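Section 4. Placing and Leveling the Rebane Tabletop Humidity Monitor

4.1 Before you start

Read this section through once before opening the sensor pouch. The sensor begins logging as soon as the pouch is opened, and the first 60 minutes of readings are discarded by the Noneo software. Opening the pouch early uses battery life and does not shorten this period.

You will need the monitor, the sensor, the leveling card, and a dry lint-free cloth. No tools are required. If the leveling card is missing, order part Fletus 17 from Skondmont. Do not substitute folded paper, which compresses over time and changes the sensor angle.

4.2 Choosing a location

1. Select an indoor room that stays within the operating range given in Section 2.
2. Keep the monitor at least 60 inches from heating vents, radiators, humidifiers, and outside doors.
3. Avoid direct sunlight at all times of day. In February the sun is low and may reach surfaces that are shaded in summer.
4. Choose a surface that does not shake when doors are closed.

Open-front furniture is acceptable if air can move freely through it. Do not place the sensor in a closed drawer or behind a solid door. If you use a compartment, set the sensor near the opening and leave the rear of the compartment clear.

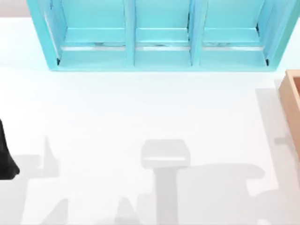 Figure 4-1. Open-front unit with three compartments.

Note: Readings taken inside a compartment may lag behind the room. For general room monitoring, use an open surface.

4.3 Preparing the surface

1. Wipe the surface with the dry cloth. Do not use spray cleaners. Solvent vapor can shift the humidity reading for several hours.
2. Place the leveling card flat where the monitor will stand.
3. Check the bubble. If it touches the outer ring, move the card or turn the adjusting feet on the monitor until it is centered.
4. Remove the card and set the monitor in the same position, display facing the room.
5. Place the sensor to the left or right of the monitor, at least 18 inches away. The display gives off a small amount of heat.

CAUTION: Do not stack books, trays, or other equipment on the monitor. The upper vents must stay open.

Leave clear space on at least one side of nearby furniture. Tall units set against a wall can hold a layer of still air, and a sensor placed tight against them will respond slowly.
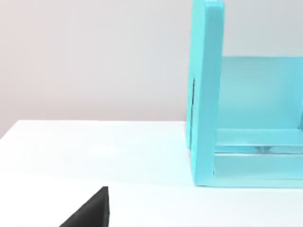

Figure 4-2. White tabletop with shelf unit at right.

4.4 Pairing the sensor

1. Press and hold the side button on the monitor until the display shows "2".
2. Open the sensor pouch and remove the clear battery tab.
3. Wait for the sensor light to flash green. If it flashes amber, return to step 1.
4. Place the sensor in its final position and do not handle it during the discard period.

Note: The monitor accepts up to 2 sensors. Pair them one at a time. A sensor already paired to another monitor must be reset as described in Section 7.

4.5 Monitoring near ceramics and other display objects

Glazed ceramics are not usually sensitive to normal changes in room humidity. Old repairs, adhesives, and painted additions may be. Where a repaired piece is on display, place the sensor at the same height as the repair.
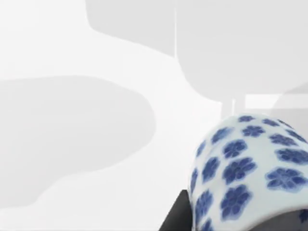

Figure 4-3. Glazed vessel with cobalt blue blossom pattern.

1. Do not rest the sensor on or inside a vessel. Air inside a narrow neck does not represent the room.
2. Do not attach the sensor to a glazed surface with tape or putty.
3. Leave enough space to lift the object without touching the sensor.

CAUTION: Move the sensor away before lifting any fragile object.

4.6 Recording the installation

Write the sensor number, room, and height above the floor on the card inside the back cover. Repeat the level check whenever the monitor is moved.

Section 4 revised 2023-09-30. Technical review: Geeta Dixit.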